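Wekitz pushes Tzavaras 8, wrist camera grasping gets a rewrite
6/27/24

Wekitz has put out version 8 of Tzavaras, its grasp planning and control package for two-finger arms. Download is up now, release notes still being filled in.

Biggest change: the planner no longer freezes its target when the arm starts down. Version 7 took one look from above, picked a grasp, went in blind. The new one keeps re-estimating from the wrist camera the whole way, and can shift the grasp point late in the approach. Scissors were the main test object. Two loops, a narrow neck, lots of ways to pick wrong.
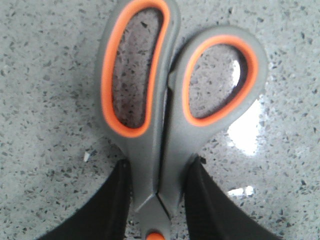
"The old code loved handle loops," said Samira Yammine, who leads perception at Wekitz. "It saw a hole with an edge and went for the edge. Now it scores the neck too, and it keeps scoring until the fingers close."

Shiny surfaces got attention as well. Glare on a polished top used to come back from segmentation as a small bright object, and the arm would go after it. There's now a filter that compares views as the wrist moves and drops anything that slides around with the light. Off by default on older configs, so check your settings file.

Also new, a finger mask. The software learns the outline of the gripper from an empty view at startup and keeps those pixels out of the object map. Setup takes 40 seconds and has to be redone if the finger pads are changed.

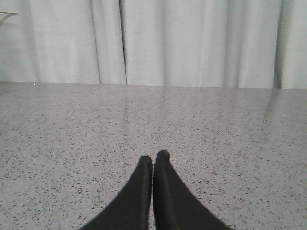
Rami Bataineh, who maintains the control side, said the mask closed issue 2083, the longest running complaint on the tracker. Users with dark pads were getting phantom obstacles right at the fingertips, and the planner would refuse to move at all.

Task planning is more modest this time. Pick order can now take nearby items into acount, so the arm doesn't swing through a container on its way to something lying flat. Paths are checked against the full height of upright objects. Before it was footprint only.
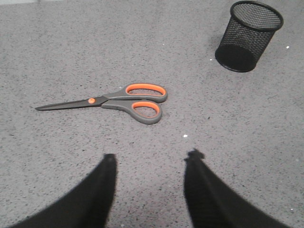

Not everything made it in. Moving targets slipped to a later release, and the replay viewer still drops frames on long logs. Dalal Srour at Priver, an integrator that had the beta from April, said her team likes the new planner but wants better error messages. "It says 'no grasp' and thats it. No grasp why?"

Bataineh said a fix for that is in review.

Existing configs load without changes except for the camera block, which has 5 renamed fields. A conversion script ships in the tools folder. Support for version 7 continues for now, end date not set.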